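Search this site Type and press Enter

Getting Smells Out of Kitchen Towels and Dishcloths

I've been on a towel kick since July, and I have to share what finally worked, because my whole drawer smelled like an old sponge! I tried extra detergent first (a mistake, it builds up in the cotton and holds the smell in) and then a scented rinse, which gave me sour towels with a hint of lavender.

What did the trick was a long soak. Fill a bucket with the hottest water your tap gives, stir in half a cup of washing soda, push the towels under and leave them for up to 40 minutes. The water goes a truly awful gray - I love this part. Wring them out, then run them on hot with half your normal detergent and no softener at all.
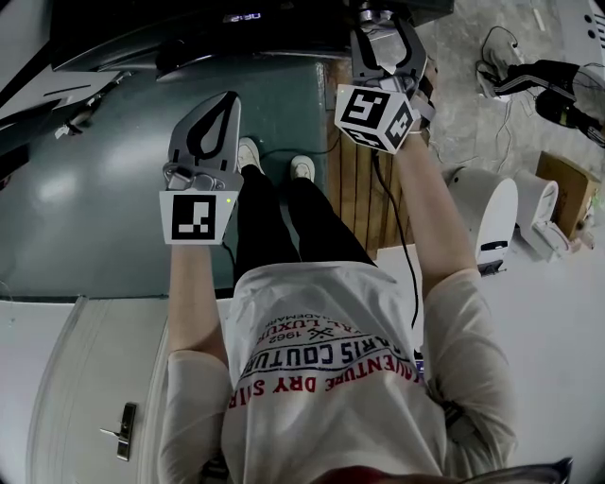 White vinegar goes in the rinse, never in the soak with the soda, or the two just fizz and cancel each other out. A cup in the softener drawer is plenty. My neighbor Tyra Haugland skips the vinegar and hangs hers in full sun all afternoon, and hers smell wonderful too, so try it if you have a line!

Dry everything all the way through before you fold it. I pull mine out of the dryer, shake them hard and drape them over chair backs for a bit, especially the thick waffle ones.

For everyday use I keep 2 hooks by the sink, one for hands and one for dishes, and wet cloths get spread out overnight - never balled up on the faucet. Microfiber gets its own cool wash, away from the cotton, or it grabs every bit of lint in the load.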